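工作间记录 十一月 周三

白菜盐渍第二轮，接上周那批。早上八点半开始，边做边记，字乱，回头再理。

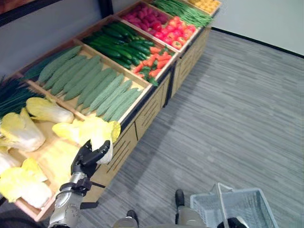

图1 黄叶白菜，白帮，叶尖带褶。

上一轮的问题先抄过来，免得又忘：
外叶咸，芯淡。缸底一层软塌，上面几层还脆。第四天开始有点闷味，第六天酸味才出来，比预想慢。酸得不干净，尾巴上发苦。

苦味怀疑两个来源，一是盐（那袋Albers的粗盐，颗粒大，发灰，溶得慢，底下总剩一层渣），二是菜芯没切透，盐进不去，里面自己先坏。这次两样分开试，不能再一锅烩了，上次改了三样东西，最后什么都说不清。

分组
A 缸：Albers粗盐，对半切，芯上不划刀
B 缸：Albers粗盐，对半切，芯上十字划一刀
C 缸：Dedlow细盐，对半切，不划刀
D 缸：Dedlow细盐，对半切，划刀
盐量四缸一样，按菜重走百分之二点五，另外补盐水，浓度也一样。水用烧开放凉的，昨晚烧好，早上摸着凉透了。

缸还是那四只小的，盖子有一只不严，贴了标签放D。下回换掉。写两遍了还没换。

08:50 称菜。去外叶，老帮掰掉，烂点削掉。不洗，只擦。上次洗过的那批水太多，盐量全不准，后面补来补去补乱了。
掰下来的外叶别扔，最后盖面用。

09:20 切。刀钝，磨了一遍再切。对半切从根部下刀，切到一半用手掰开，叶子不碎。这个办法是Grekcombe那本旧册子里看来的，1939年印的，纸都脆了，翻一页掉一页渣。册子里说掰开的断面“毛”，吃盐匀。有没有道理不知道，反正碎叶确实少了，案板好收拾。

同一本册子里还有一段讲压石，说石头要“菜重之半，三日后减之”。上次我是一压到底没减，底层软塌会不会跟这个有关？先记着，这轮四缸统一按册子来，第三天减重。
——不对，这样又多改了一样。想了一下，还是减。四缸都减，组间比较不受影响，跟上一轮就不能直接比了。认了。

09:50 抹盐。帮子多抹，叶子带过就行。每片掀开，从最里面往外抹。粗盐扎手，有口子的地方疼得要命，戴手套又抹不匀。下次先把粗盐碾一下？碾了就不叫粗盐了，颗粒大小和产地又混到一块去。先不动。

粗盐挂不住，滑到案板上一大把，扫起来又撒回去。细盐粘得好，几分钟就看见出水了。就这一步，两种盐差别已经很大。

10:40 A、B装缸完。切面朝上，一颗顺一颗倒，空的地方用小块塞。
C装一半发现秤没归零，皿重没扣，C的盐多了。全倒出来抖盐重称，耽误二十分钟。抖下来的盐称了一下，补差之后应该对得上，但是C这缸打个问号，结果看的时候要留心。

记一下：皿是300克的那只，别和白色那只搞混。白色那只轻。皿底已经用记号笔写上了。

11:30 D装完。D的盖子用保鲜膜垫了一圈，勉强。
四缸上石头。石头昨天煮过晾干了的。放好以后缸口蒙布，扎绳。

11:45 测一次起点
pH 四缸都在六出头，试纸看的，不细。电极那支在校，下午能回来就再测，回不来就明天。
盐水的折光没测，忘了。先不倒回去了。

中午吃饭。

13:30 回来看，C、D已经出水到石头边了，A、B还只有底下一点。
粗盐慢这件事没有疑问了。慢到底是好是坏，看后面。
有个想法，慢的那几缸头一天上面的菜基本是干着的，露在空气里，上回的闷味会不会从这来？要真是这样，跟产地一点关系没有，就是个溶解快慢的事。那就该把粗盐先化成盐水再下。下一轮（第三轮）加一个E：粗盐化水。缸要再借一只。

14:10 补盐水。A、B补得多，C、D补得少，都补到没过菜面。补的量记在墙上那张表里，不在这抄了。
外叶盖面，压下去，外叶上再撒一薄层盐。

14:30 温度。工作间十三度，靠墙那边十一度。四缸全放靠墙一排，间距一拳。上一轮有一缸挨着暖气管，难怪酸得比别的快，那时候还以为是菜的关系，白写了半页分析。那半页别信，已经划掉。

Indness那边寄来的发酵剂还没拆。说明上写每40公斤菜一小包，我们这点量根本分不开，称零点几克没意义，误差比它本身都大。要么先用凉盐水化开再按体积分，要么这轮不用。决定不用，走自然发酵，先把盐和刀的事弄清楚。发酵剂进冰箱，第二层，左边，别压在姜底下。

14:50 收拾。案板用开水冲，刀擦干上油。地上有盐要拖两遍，不然发粘，上次粘了一个礼拜。

15:20 电极回来了，重测：
A 6.2
B 6.2
C 6.1
D 6.0
差别在误差里，不解释。当作起点。

顺手把水龙头出来的水也测了，7.4，跟上月一样。

关于划刀
切的时候仔细看了芯的厚度，大的几颗根部很实，刀下去发闷。小的就松。所以划不划刀，对大颗应该影响更大，小颗可能看不出。装缸的时候没按大小分，大小混着放的，到时候取样要挑大的取，每缸取2颗，根部、中段、叶尖各切一条，分开尝分开测。只取叶子的话又会得出“都挺好”的结论，上轮就是这么糊弄过去的。

尝味的顺序也要定死：先淡后咸，中间漱口，吃一口白馒头。分数先自己写，写完再对，不要边尝边聊。上次一个人说苦，后面全说苦。

取样计划
第三天：减石头，看液面，测pH，不尝
第五天：取小块，测，闻
第八天：第一次正式取样，尝
第十二天：第二次
第二十天：收缸
周末那两次看缸谁去还没排，排班表贴门后，自己填。不用测，掀布看一眼液面，低了补盐水，补了多少写下来就行。看见白膜别捞，先拍照。

上一轮剩下的样
冰箱里还有三盒，日期糊了一个。尝了一下没糊的两盒：一盒酸度可以，脆，苦味还在但是淡了；另一盒软，煮汤可以，生吃不行。糊了日期的那盒倒掉了，猜也没意思。标签以后用铅笔，水笔进冰箱就花。

苦味淡了这点挺有意思。放久了会退？还是低温的关系？如果自己会退，那第八天就下结论太早，所以第十二天那次不能省。

别的
盐的账：Dedlow细盐还剩大半袋，够下一轮。Albers的就剩一个底，要做E组得补一袋，最好是同批号，买之前看一下袋子背面。袋子别扔，剪下批号贴在本子最后一页。
布要再剪四块，现在这四块没有替换。
试纸快没了，量程窄的那种（3.8到5.4）用得最多，多要两本。
册子还的时候记得说一声掉渣的事，不是我们弄的，拿来就那样。有空把腌菜那几页扫一遍，后面还有一节讲用米汤的，没来得及看，据说起酸快。米汤加进去液体会浑，看白膜不方便，不过可以单独拿个玻璃瓶试，不占缸。

16:40 走之前又看一次。A、B的液面稳了，C、D涨上来一点，D布边湿了，垫了个盘子。盘里要是有水，量一下再倒回去，别直接倒了，不燃盐分算不平。

灯关，窗留一条缝。门口那桶凉开水是补液用的，已写纸条，不要拿去浇花。

明天：
1 早上先看D
2 补测折光，四缸加原盐水
3 打听缸
4 上轮的表重抄一份，原来那张沾了盐水看不清了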